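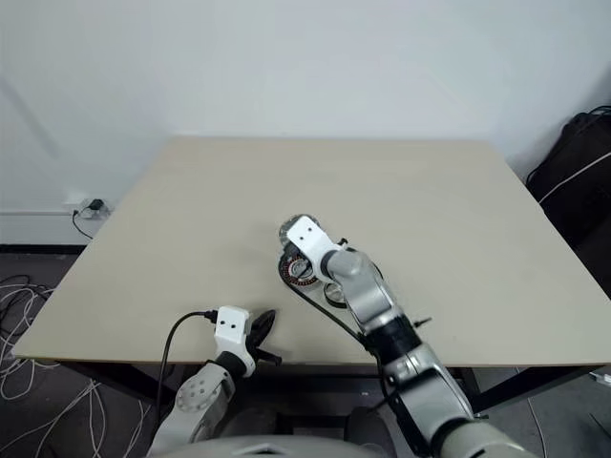
The table by the white wall.

The table came with the apartment. It was square and light beige, and it stood against the white wall in the front room, where the last tenant had left it. She had meant to hang something on the wall above it. After 4 months in Vurkotholm she still had not.

Her brother called in the evening to ask what she was keeping.

"Not much," she said. "The table."

"The table isn't yours."

"The landlord says I can have it for 20."

He thought that was too much for a table with a bad leg. She told him the leg was fine if you folded a bus ticket and put it under the foot. He asked about their mother's things, and she said she was getting to them.

Their mother's things were in two boxes from the Gristen house. One was kitchen things and the other was whatever had been in the drawers. She had carried both of them up the stairs herself and put them in the closet, and she had hung her coat in front of them.

She took out the drawer box first. There were keys that fit nothing, a receipt from the Lehtinen hardware store and an envelope of buttons. The receipt was for paint. It had faded so badly that she had to hold it under the lamp, and even then the only part she could read was the total, 43. She remembered the paint. It was a green her mother had hated as soon as it was dry, and they had lived with it for years.

She put the receipt back and threw away the keys. Then she went into the kitchen and took the keys out of the trash.

The second box was easier. She washed what needed washing and set it on a towel to dry. There was a sugar bowl without a lid, and a lid that did not fit the sugar bowl. She tried it on everything else in the box and then on a jam jar from her own shelf. It fit the jam jar.

Her brother called again when she was nearly done.

"Do you want the sugar bowl?" she asked.

"Is there a lid?"

"No."

"Then no," he said. A minute later he changed his mind - he could keep screws in it.

She wrapped the bowl in newspaper and wrote his name on it. The jam jar with their mother's lid she carried into the front room. She put it on the table, moved it closer to the wall, and poured the buttons in. A few went on the floor. She got down on her knees to look for them, and while she was there she straightened the bus ticket under the leg.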